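Puvura Help Desk
Ticket 2127
Subject: Packing sheet merges tissues and wipes, stick coffee goes missing from baskets
Opened by: Do-yoon Geum, Stidstead
Opened: August 31, 2025
Product: Puvura packing sheets, Aline template
Priority: Normal
Status: Closed

Original message

Hi all! First, I love the packing sheets. We switched our welcome baskets at Stidstead over to the Aline template and everything got quicker right away. People who had never packed a basket before were doing it properly by their second try, and I've stopped answering the same questions at the supply cupboard all day long.

So this is a small problem in a thing I'm very happy with. We hand a basket to everyone who comes to stay in the guest rooms, plus a slimmer one for the workshop upstairs. We have 40 to get ready for September. When I print the sheet, the line for pocket tissues and the line for wet wipes come out as a single line that just says "Tissue". Whoever is packing picks one or the other and ticks the box. Then I open the basket at the other end and find tissues and more tissues and no wipes, or the reverse (less fun, if you have a cold).

Second problem, maybe related and maybe not: the coffee sticks are ticked on the sheet every time and are often missing when the basket gets to the room. I'd love to know if the sheet is doing something odd there as well.

What I have tried so far:

Printed from a different computer. Same single line.
Deleted the wipes and added them again. They appear on screen as their own line, and on paper they're back in with the tissues.
Changed the order so that wipes come first. The line still says "Tissue", and now it sits at the top.
Asked the guest room side if they see it as well. They do.

Reply from help desk

Thanks for such a cheerful ticket! Could you tell us exactly what the packets say on them? The Aline template sorts by the words in the item name, and if the names were typed from the packaging that may be the whole story.

Reply from Do-yoon Geum

Sure! Laid out on the packing table:
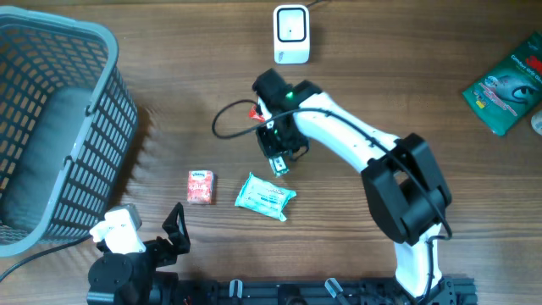 Our workshop basket is the one with the most variety, so I'd start with that sheet. It has the pocket tissues, the wipes, work gloves, a stick coffee and whatever else suits the guest. I typed every name straight from the wrapper, exactly as you guessed. The gloves are in my list as "Comfort Grip Gloves" because that's what the green 3M package in the corner says, and they print perfectly, on their own line, every time. The pocket tissues went in as "Kleenex tissue". So the names that come out right are the ones with nothing in common with their neighbors, which I suppose is a clue!

I also tried renaming the tissues to plain "Kleenex" before lunch. That fixed the sheet for the guest rooms completely! It did nothing for the workshop sheet, and I have no idea why. Same items, same template, same printer.

Reply from help desk

That's a very good clue. Two questions. Was the workshop sheet made fresh, or was it copied from another one? And on the coffee, what kind of basket are you using? We're fairly sure the sheet isn't eating your coffee, but we'd like to rule it out.

Reply from Do-yoon Geum

Copied! The workshop sheet started life as the Kuroda list, from back when we packed for the Kuroda building across the yard. I changed the title and most of the lines and forgot it had ever been anything else. Could old items still be hiding in there?

As for the basket, it's a dark gray plastic one with open sides, all rectangular slots. I like it a lot. It's light, it wipes clean, it stacks, and you can see what's in it before you pick it up. We've used the same kind from the start.
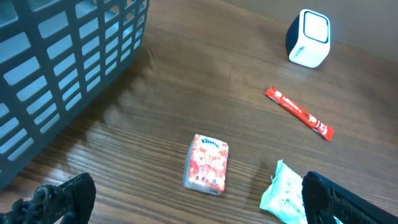

I did a little test this afternoon with one basket. I packed it from the sheet, carried it up to the workshop at a normal pace, and unpacked it again. The gloves were there, the wipes were there, the tissues were there. The coffee was on the second stair from the bottom! I went back down and tried it again with the stick lying flat on the floor of the basket, and that time it stayed in. Then I stood it up against the side, the way most of us do so it looks nice, and it was poking out through a slot before I reached the door. So please cross the coffee off your list of suspects. The sheet has been telling the truth all along.

I've started tucking the stick under the tissue pack, and if somebody here has a nicer idea I'm all ears. A small envelope would do it too. I'd rather keep the basket than change it, it's so good otherwise.

Reply from help desk

Case closed on coffee, then, and thank you for doing the stairs! On the sheet, yes, a copied sheet keeps its old sorting words even after the lines are changed. If the Kuroda list ever had a group named "Tissue", any item with that word in its name drops into it when you print. What name did you give the wipes?

Reply from Do-yoon Geum

Oh no - I can answer that one right away, and I should have seen it. I typed the wipes from the wrapper too, and the biggest dark blue words on it are TOILET TISSUE. They went into my list as "Toilet tissue wipes". The clue was lying on the table all day.

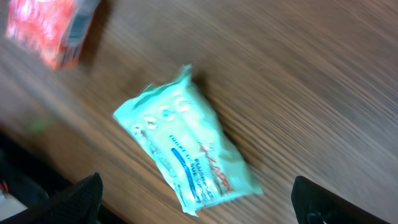

Steps that fixed it

1. Open the workshop sheet and choose Groups. The old Kuroda groups were all still there, "Tissue" among them. Remove that group. The items inside it stay on the sheet.

2. Rename the items by what people call them when they're packing. We went with "Pocket pack, nose" and "Wet wipes, bathroom". Nobody has mixed them up since and the first one gets a laugh.

3. Save, close the sheet, and open it again before printing. If you print without closing it, you get the old grouping one more time. (I did this. Then I wondered for 5 minutes what I'd broken.)

4. Print one copy and read it next to the real items before running off the rest.

5. Write "lay flat, under pocket pack" after the coffee line. It fits in the notes column if you leave out the comma.

Reply from Do-yoon Geum

Works beautifully! Both sheets now print with wipes and tissues on separate lines, and I packed 2 baskets straight from the new workshop sheet with everything in them. I carried both up the stairs, and the coffee came along for the ride.

One wish for a later version, if you keep a list: I'd love a warning when you copy a sheet, saying that the groups are coming with it. A line of small text would be plenty.

You can close this one. Thanks so much, I'm off to fill the rest of the September baskets.

Reply from help desk

Closing now. The copy warning has been added to the request list under this ticket number. Enjoy the baskets!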